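The Leaf on the Wall Comes Back

When I was a child, my aunt in Grelach had a dining room with brown leaves on every wall. I slept there in July on a folding bed, and before sleeping I followed the stems with my finger until I reached the corner. Then I had to begin again, because behind the corner the same stem was starting.

For many years this kind of paper was something people removed. In the apartments I rented in Flevport the walls were white, the doors were white, and the owners were proud of it. Now the leaves have returned, and they are large.

The fashion is visible at Magaña, a shop near the harbor that sells wallpaper from the roll and cuts samples for free. The sample book for leaves and berries is the most worn one on the counter. Its corners are soft like cloth. The shop keeps 140 patterns, and the people who come in May 2025 go first to beige and chocolate brown, not to the greens that were popular a few years ago.

I understand them. Green leaves ask you to believe you are in a garden. Brown leaves on beige ask for nothing, they are only warm. A paler leaf between the dark ones, somewhere near blue, keeps the wall from becoming heavy, and the small round berries give the eye a place to stop.
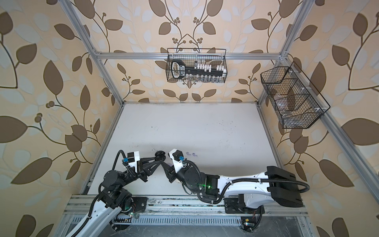
A big pattern needs courage in a small space. The usual advice is to paper one wall and paint the other three, and I followed it in my first kitchen. I regretted it each morning. The one wall looked like a poster. When the leaves go around you on the left, the back and the right, the corners become quiet and the place feels finished, even if it is hardly bigger than a closet.

The difficulty is the repeat. Many of these designs are mirrored, so that each leaf has its twin on the other side of an invisible line. If this line falls a little beside the middle of the wall, you will see it every day of your life. Mark the center with a pencil before you open the paste, and hang the first strip from there. For my hallway I bought six rolls and used almost all of them, as matching the stems wastes a lot of paper.

What stands in front should be simple. I like a white tabletop against these browns, and it doesn't need to be new. Mine has scratches and gray marks that no soap will take away, and beside the leaves they do not disturb me. Black wire baskets are also good, hung high, where their thin lines answer the thin dark stems.

Hellel, the paper I chose in the end, cost me some 200 dollars for the hallway. It has curved stems, and they turn the corner very nicely. I checked with my finger.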